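FOR IMMEDIATE RELEASE

Sikora opens the Great Pen Pot Sort-Out in Sillstead this August

Bring us your dried-up felt tips, your mystery biros and the pot they live in

I run Sikora, the stationery shop on the corner by the bus stops in Sillstead, and I'm writing this press release myself, so please forgive me if it wanders. The news is that our Pen Pot Sort-Out is coming back for the whole of August, it's free, and this time our little branch in Prerbridge is joining in as well. You bring in whatever is in your pen pot (or drawer, or biscuit tin, or the bottom of your bag), we tip it all out on a table with you, and you go home with only the ones that write. 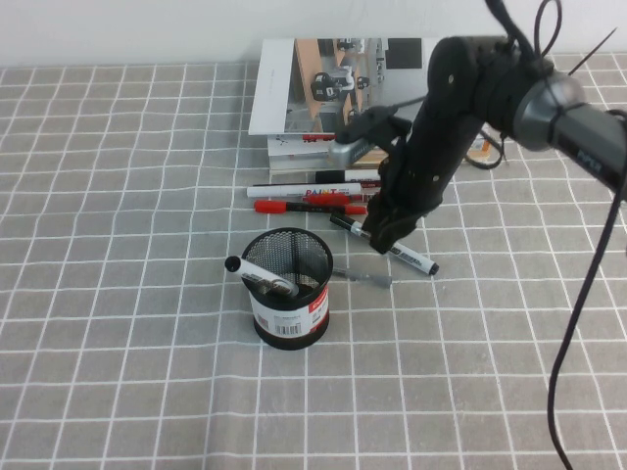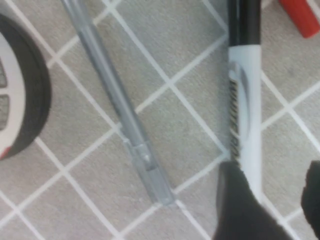 Pens and markers, out where you can get a good look at them.

How it started

Last summer I cleared out the pen pot next to our till. I'd been reaching past the same dead highlighter for months, and one slow afternoon I lost my temper with it and emptied the lot on to the counter. A customer who had come in for envelopes started trying them out on the back of a receipt. Then another one joined in. By closing time we had a row of good pens, a heap of bad ones and three people promising to go home and do their own.

So we put a sign in the window saying we'd do anybody's, and they came! Schoolbags, shoeboxes, a casserole dish with a lid. By the end of the month we had tested 2,702 pens, pencils and markers between us, and I can give you that figure with confidence as we kept a tally on the wall behind the till and I was very strict about it. I had no idea Sillstead had that many pens in it. We ran out of scrap paper twice.

What happens when you come in

You don't need to book. Turn up at either shop between 10am and 4pm, find the sorting table and empty your pot out. We like to spread everything flat before we test a single one, so you can see what you've got. When they're all standing up in a mesh pot you only ever see the tops, and a slim grey pen can hide in there for years behind the fat markers. Lay it on grey cloth and it'll have a good go at hiding there too, so do check the table before you leave.

Then we sort by type. Ballpoints go together, felt tips together, and paint markers get a place to themselves. After that it's scribbling time, and I'll warn you now that this is the bit people get keen on. Everyone has their own test word. Mine is "marmalade". Small children tend to draw a cat.

A working pen goes back in your pot. A pen that writes but that you don't like goes in our swap tray, and you're welcome to take one out in return. A pen that won't write gets one more go, and if it still refuses it goes in the Wiltix box.

What's the Wiltix box?

Wiltix is the collection scheme we've signed up to for worn-out pens. We have one box in each shop, they're by the door, and they take ballpoints, felt tips, highlighters and marker pens with their caps on. They don't take wooden pencils, scissors, glue sticks or batteries (we had a lot of batteries last year, please take them to the battery bin at the supermarket). When a box is full we seal it up, it gets collected and we start another.

You can use the Wiltix boxes all year round, by the way. You don't have to buy anything and you don't have to sit down and sort with us if you're in a rush, although it's a shame to miss the scribbling.

Our tips for saving a pen

We picked up a fair bit last summer from trying to rescue other people's pens, and I'd love it if you could find space for these on your page.

Ballpoints. Scribble in tight circles on ordinary paper for a good while before you give up. If the tube inside still shows ink, warm the tip between your hands and try again. Clear-bodied ones are handy for this as you don't have to guess what's left. Keep the cap on when it's going in a bag. I have lost a good lining to a biro and I'm still cross.

Felt tips and markers. Put the cap on until it clicks, then lay the pen on its side overnight. It's surprising how many come round by breakfast. If you store them standing up, try them with the tip down for a day.

Paint markers. Cap on, shake it well, then press the nib gently on scrap paper until the colour comes through. Do this over newspaper, and please don't do it in a white shirt. If the nib has gone hard, have a look at whether it pulls out, as some can be flipped round and used from the other end.

Pens with a rubbery grip. When the grip goes sticky, a wipe with a damp cloth and a drop of washing-up liquid usually helps. Dry it properly before it goes back with the others or the whole pot ends up tacky.

The pot itself. Mesh ones collect fluff and pencil dust in the bottom like you wouldn't believe. Turn it over, give it a tap over the bin and run an old toothbrush round the inside. If you've still got the shop label wrapped round it, you can peel it off or leave it on, I'm not judging! Mine had its barcode on for years. A hairdryer on a low setting loosens the glue if you do want it off.

And don't put too many back. If you have to wiggle a pen to get it out, the pot is too full. I keep the everyday ones in mine and put the special markers in a drawer.

A word about where you keep it

A lot of people told us their pens live beside a pile of books or magazines, and then get buried by it. Mine do this as well. I've got a stack against the wall at home with the biggest magazine on top, and anything I put down near it seems to roll underneath. What works for me is keeping the pot at the front of the table where my hand goes anyway, with the reading pushed right to the back.

While you're sorting, lift the pile up and have a look. One of our regulars found a fountain pen that had been missing since before she moved house, flat as anything between two catalogues. She'd moved the catalogues with her.

If you like magazines with offices and tidy desks on the cover, bring those along too when you've finished with them. We'll have a swap pile next to the pen tray and I'll be first in the queue.

For schools, clubs and offices

We've got 20 sorting kits to give away this year for groups who'd like to run their own table. Each kit has scrap pads, labels for the different piles, a tip sheet with everything above on it and a Wiltix collection bag. Ask at the till in Sillstead or Prerbridge and tell us who it's for. First come, first served, and we'd like playgroups and after-school clubs to get a good share, so offices, please don't send someone down at 10 on the dot!

We'll also be handing out 300 refills over the month to people whose pens turn out to be perfectly good apart from being empty. It's one refill each, for the common sizes, and if we haven't got yours we'll write down what it is so you know what to ask for.

Nothing here is a sales trick, I promise. Of course I sell pens and I'd be delighted if you bought one. But I'd much prefer you came in for the green one you truly need than the fourth black one you bought by mistake.

Come and have a scribble with us

If you work for a local paper, a newsletter or a radio show, you're very welcome to drop in and bring your own pot. We'll put the kettle on. Mornings are calmer, and after 3pm in Prerbridge you'll have plenty of company as the library crowd comes through.

ENDS

Notes for editors

Sikora is an independent stationery shop in Sillstead with a second, smaller shop in Prerbridge. We sell pens, paper, cards, envelopes and art materials.

The Pen Pot Sort-Out runs throughout August at both shops, 10am to 4pm on all days the shops are open. It is free and there's no booking. Children under 5 need a grown-up with them at the table, mostly on account of the permanent markers.

The Wiltix boxes are for used pens and markers only and are available during normal shop hours all year.

For interviews, sorting kits or questions about a particular pen, ask for the owner at the Sillstead shop. I'm usually the one with ink on my sleeve.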